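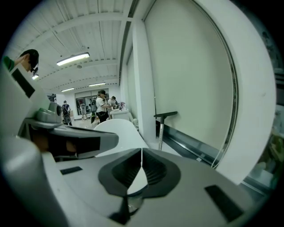

What is the practice hall used for?

It is used for teaching and rehearsing everyday household work, chiefly floor care, bathroom cleaning and the setting out of rooms.

The Practice Hall at Stulgate: Picture Gallery

The practice hall forms part of the Wusum Centre for Household Skills at Stulgate. It provides 400 square metres of floor space under one roof and is shared by the Centre's certificate courses, its short courses and outside groups who book by the session. The present layout was adopted in August, following a review of the teaching space led by Zineb Kettani. In the last full year the hall recorded 1,814 individual attendances.

Prospective learners and organisations considering a booking are welcome to visit. Furnishings are moved regularly and the arrangement on any given visit may differ.

Picture 1. The hall and its lighting

The opening picture looks up into the hall towards the far wall. The white ribbed ceiling is divided by beams and carries fluorescent lights along the length of the room. Glazing at the back gives a view through to the space beyond. Several people are on the floor, two of them with backpacks.

Learners may keep their bags with them during a session, provided that walkways are left clear. Lockers are available in the entrance corridor for those who prefer to use them. The lighting is controlled from the office and requests for a change should be made to the session leader.

Picture 2. The bathroom area

A white oval freestanding bath stands on grey marble-patterned tiles. A canister vacuum cleaner with a red top and a teal-blue body is on the floor nearby, its black hose running across the tiles.

The bathroom area is used for the floor care unit, taught by Ward Postma. Learners are shown how to work around the foot of a freestanding bath, where dust and hair gather, and how to manage the hose so that it does not drag against the bath or catch the feet of a colleague. Large tiles were chosen for this part of the hall, and the joints between them are included in the assessment. 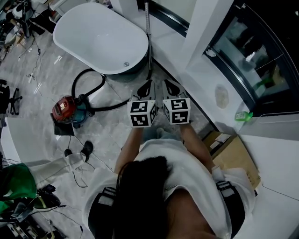

Care of the floor and equipment

Vacuum cleaners are to be switched off at the wall before the hose or floor head is changed. The hose should be coiled loosely when the machine is put away and should not be left under tension. Floors are to be vacuumed before any damp cleaning begins. Abrasive powders and scouring pads must not be used on the bath or the tiles.

Faults should be entered in the equipment book and reported to Mahmoud Metwally. Equipment awaiting repair is marked with a yellow tag and may not be used.

Bookings and visits

Outside groups may book the hall for a half day or a full day. Groups are limited to 10 learners in the bathroom area at one time. Applications should be addressed to Jamie Haslam at the Centre office, stating the purpose of the session and any equipment required.

Permission to reproduce the pictures may be requested from the same office.

Page last revised 29/10/2018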